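## 7. Dropped, Slipped and Missed Grasps

This section covers faults in which a hand closes but doesn't hold, or holds and then lets go. It applies to two-arm tabletop stations running the Gretetti controller with multi-fingered hands. For arm faults that stop motion before a grasp is attempted, see Section 6. For a hand that will not power up, see Section 4.

Work through the steps in order. Steps 7.3 and 7.4 require the arms to be enabled. All other steps are done with the arms disabled unless the text says otherwise.

> **CAUTION:** A hand that has reported a grip fault may still be closing. Do not reach in to free an object by pulling on it. Use the release command in 7.2 first.

### 7.1 What the fault codes mean

| Code | Text on console | Meaning |
|------|-----------------|---------|
| G-16 | GRIP NOT CONFIRMED | Fingers reached the commanded position without contact |
| G-33 | GRIP LOST | Contact was confirmed, then dropped during a move |
| G-60 | THUMB TRAVEL | Thumb did not reach its set position in time |

G-16 and G-33 are often logged together. When they are, treat the one with the earlier time as the fault and the other as a result of it.

G-60 logged alone is nearly always a cable problem. Go directly to 7.5.

### 7.2 Making the station safe

1. Press the stop button on the operator's side. The arms hold position. The hands stay as they are.
2. Wait for the console to show HOLD. If it shows anything else, cut power at the main switch and go to Section 3.
3. If a hand is gripping an object, place a folded cloth below it.
4. From the console, select the affected hand and enter `release slow`. Keep your own hands clear of the fingers until the motion ends.
5. Disable both arms. The arms will settle slightly as the brakes take the load. This is normal.
6. Write down the fault code, the time and which hand reported it. The console keeps only the last 16 entries, and a repeating fault will push the first one off the list.

> **NOTE:** "Left" and "right" in this manual are taken from the robot base, looking out across the table. An operator seated at the far end will see them reversed. Two of the first service reports from the Widport site named the wrong hand for this reason.

### 7.3 Resetting the work area

A grasp test is only useful if the object starts where the controller expects it. Most G-16 reports received by Seixas were closed at this step with no part replaced.

1. Check the tape outline on the tabletop. All four sides should be flat and unbroken. Replace any side that has lifted.
2. Place the test can upright inside the outline. Use a full can. An empty one tips before contact is confirmed.
3. Place the small cube next to the can, on the side of the hand under test.
4. Move everything else out of the reach of both hands. Objects may be kept at the far end of the table.
5. Bring both arms to the ready pose. The hands should come to rest on opposite sides of the work area, clear of the can.

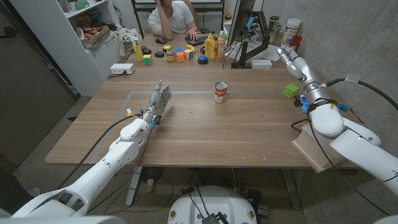 6. Confirm that neither hand has logged a new fault while moving to ready. A hand that faults with nothing to grip has a drive or cable problem, and the grasp test will tell you nothing more.
7. Enter `zero contact` for each hand. The fingers must not be touching the table, the other hand or any object while this runs. It takes up to 33 seconds per hand.

> **CAUTION:** Do not run `zero contact` with an object in the hand. The controller will record the grip force as zero and will close harder on the next grasp. This caused the split thumb shell at Prultville in March.

### 7.4 Grasp test

The test uses the cube before the can. The cube is light and has flat faces, so a failure with the cube points to finger position. A failure with the can only, after a clean pass with the cube, points to grip force.

1. Start the test with `grasp test cube`. Stand outside the reach of both arms.
2. Watch the fingers as they close. The thumb and the fingers should meet the cube at nearly the same moment. If one side arrives early, it will push the cube away before the other side lands, and G-16 will follow.
3. The console shows CONTACT, then HOLD 60. The hand keeps its grip for 60 seconds without moving.
4. At the end of the hold, the arm lifts, turns the wrist and returns. G-33 during the wrist turn means the object is slipping between the finger pads.
5. Run the test three times. Leave the cube where it lands if it is dropped, and note the position before picking it up.
6. Repeat with `grasp test can`.

Compare your results with the table.

| Cube | Can | Action |
|------|-----|--------|
| Pass | Pass | Go to 7.6 |
| Pass | Fail | Clean pads, then raise grip force by one level |
| Fail | Pass | Re-teach finger positions (Section 9) |
| Fail | Fail | Go to 7.5 |

Do not raise grip force by more than one level between tests. The setting applies to every stored grasp on that hand, including ones taught on softer objects.

If the cube fails only on the first of the three runs, repeat the full set before acting on it. Houda Ragab's service notes record this on stations where the test was started straight after power-up. Letting the hand open and close five times with nothing in it cleared the fault in each case.

### 7.5 Hand and cable inspection

Disable both arms before starting. The hand may stay powered so that its indicators can be read.

1. Look at the back of the hand with the fingers extended. The back shells should sit flush with each other. A raised edge means a fastener has backed out and the shell may be rubbing on a finger joint.
2. Check the indicators on the fingers and thumb. Compare each one with its neighbors. One that is dark or flashing identifies the segment to be checked first.
3. Move each finger gently through a few degrees by hand. It should move freely and stop without a click. Do not force the thumb past its stop.
4. Follow the hand cable from the wrist to the forearm. Look for flattened spots, tight bends and places where the cable can catch on the edge of the table.
5. Unplug and reseat the wrist connector. Check that the latch closes fully.
6. With the cable connected, have a second person watch the console while you move the cable by hand near the wrist. Any G-60 logged during this check confirms a bad cable. Replace it. Do not tape it.
7. Inspect the finger pads for cuts, dust and tape residue. Clean with a dry cloth only.
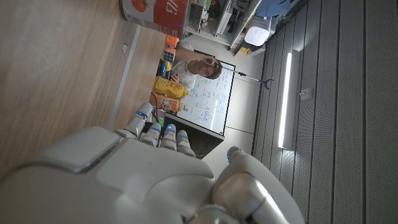
### 7.6 Return to service

1. Clear the fault list with `faults clear`.
2. Enable both arms and bring them to ready.
3. Run one full grasp test on each hand, including the hand that did not fault. The two hands share a supply, and a weak supply can show up first on either side.
4. Start the normal task at reduced speed. Let it run for 16 cycles.
5. While the first cycles run, watch for an object that turns in the fingers after it has been picked up. A small turn will not set a fault code. It should still be written down, as it usually comes before G-33 by a few days.

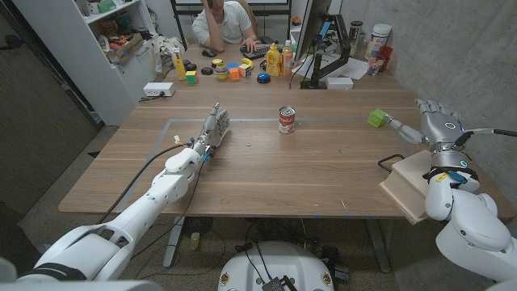
6. If no fault is logged, return to full speed and run 33 more cycles before leaving the station unattended.
7. Record the work on the station sheet: code, hand, action taken, grip force level before and after.

> **CAUTION:** Keep the area in reach of the arms clear of people at full speed. A desk or keyboard at the far end of the table must be outside the marked reach line. Measure it again whenever the base has been moved.

### 7.7 If the fault returns

A fault that comes back within 60 cycles of a clean return to service is treated as the same fault. Do not raise grip force a second time.

Send the following to Nuno Mota at Seixas service:

- the exported fault list, taken before it is cleared
- the station sheet
- firmware version of both hands
- the result of each run in 7.4, with the position of any dropped object
- whether the cable or the hand has been swapped from one arm to the other

Swapping the hands between arms is a useful check if you have the time. If the fault follows the hand, the hand will be exchanged. If it stays with the arm, leave the hands in their swapped positions until service has replied, and label both wrists so the next shift does not change them back.

Firmware build 1996 logged G-33 in place of G-16 when contact was lost in the first half second. Stations still on that build should be updated before any of the tables in this section are used.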